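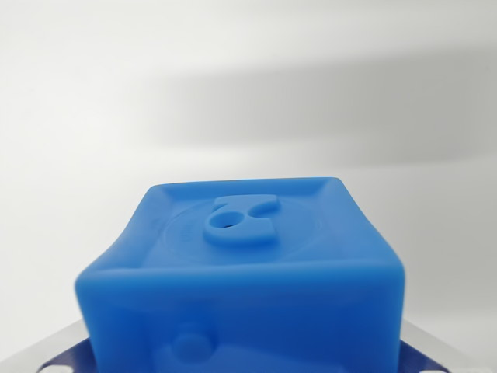
Blue cube with a raised rim, seen from slightly above.

Bestine River Ferry: your questions, my answers

I get a lot of email about the overnight boat from Malý down to Grarus, so I've put the ones I hear most in one place. I've done the trip in both directions and I'd do it again tomorrow!

How long does it take?
The boat leaves Malý at 8 in the evening and gets into Grarus the next morning, usually in time for a late breakfast. Going back upriver is slower, so don't book a tight train connection at that end. I did once, and I spent the afternoon on a station bench with a bag of plums.

What does a cabin cost?
I paid 108 for a two-berth inside cabin and 90 for the same thing in November (prices are per cabin, in euros). A reclining seat is 30. I've slept in the seats and they're fine if you bring a sweater and something to put over your eyes – the lights in the lounge stay on all night.

Do I need to book ahead?
In summer, yes, and earlier than you think for the cabins. The seats rarely sell out. Off season I've walked up to the window an hour before sailing and had my pick of the upper deck.

Which side of the boat should I ask for?
Left side going down to Grarus. You get the lights of Cosunum a little before midnight, and the sunrise comes up on the other side, so you can sleep in. If you want the sunrise, well, ask for the right.

Is there food on board?
There's a small restaurant that does soup, a fish dish and a pretty decent plum cake. It closes early, so eat first and unpack later. The coffee bar stays open until the boat passes Cosunum. Breakfast isn't included with any ticket.

Can I get off at Cosunum?
You can, but only on the Wednesday sailing, and you have to tell them when you check in. Sebastián Zúñiga wrote to ask if he could break the trip there and get back on the following week with the same ticket. No, sorry – you need two separate tickets, and it works out more expensive.

Can I bring a bike?
Yes! Bikes go on the car deck and you tie them up yourself. Take off your bags before you go upstairs, as the deck is locked until morning.

Will I get seasick?
It's a river, so I've never felt a thing. The last stretch into Grarus is wider and can be a bit choppy in the wind.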